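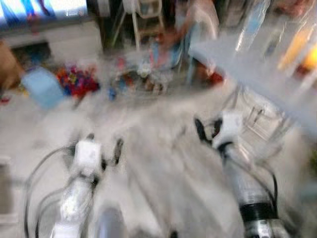

3.2 Household storage tasks

Sorting and cold storage were treated as separate activities, following Naqvi and Sjögren. Small items on the floor were grouped by destination before any were put away. Each of the 14 layouts used a different starting arrangement.
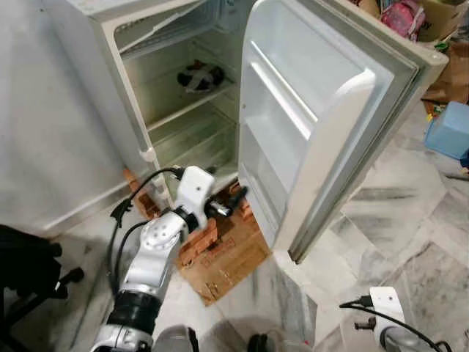

Figure 4. Refrigerator with the door open, raised on bricks over cardboard.

Cabinet height was recorded for every layout — it affects reach to the lower compartment. Shelf positions were left unchanged within a layout, and door angle was noted separately.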